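Binutari Municipal Tourist Office
16 October 2023

1/ The Binutari Municipal Tourist Office is pleased to confirm the arrangements for the Chestnut and New Oil Weekend, held each autumn in the upper town. Visitors are asked to read the whole thread before travelling.

2/ The weekend opens at the church steps with the blessing of the first oil. The procession then goes down Mill Lane to the old press. The lane is steep and has no handrail on its lower part. Those who prefer level ground may wait at the press, where benches are provided.

3/ Bread and oil are served free of charge at the press until the loaves are finished. The bakery will prepare 2000 loaves, as in past years. Roast chestnuts are sold by the paper cone from the stalls on the square.

4/ Tasting glasses cost 5 euros and may be used at every cellar taking part. Glasses are sold at the tourist office and at the Cabral cellar only. The cellars do not take cards. 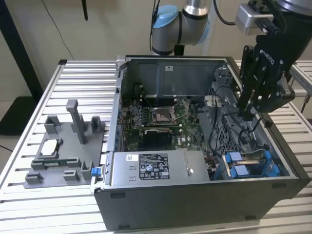 5/ Parking in the upper town is closed to visitors throughout the weekend. Please use the field below the cemetery, signposted from the Roltar road. A shuttle bus runs between the field and the square every quarter of an hour. Dogs are allowed on the bus if kept on a lead.

6/ Guests with a room booked in the upper town may drive to the door to unload. The booking letter should be shown at the barrier. The car must then be taken down to the field.

7/ The coast path from Amis is open again after the repairs carried out in January. Walkers should allow three hours and carry water, as the spring at the halfway chapel is dry. The last boat back to Amis leaves before the evening concert ends - please plan for this.

8/ Last year the office recorded 2816 visitors over the two days, compared with 2515 the year before. The queue for the shuttle was too long on the first evening, and a second bus has been hired from Roltar as a result.

9/ The concert takes place in the square, or in the parish hall if it rains. The hall is small and seats are kept first for older residents. Any change of place will be posted on this account by midday.

10/ The office has been asked whether visitors may join the olive picking. Three growers on the Cabral side welcome help in the mornings. Names are taken at the desk, and old clothes and closed shoes are needed. Lunch is given under the trees.

11/ Printed programmes in Croatian, Italian, German and English are available at the desk. Questions may be left in reply to this thread and will be answered during office hours.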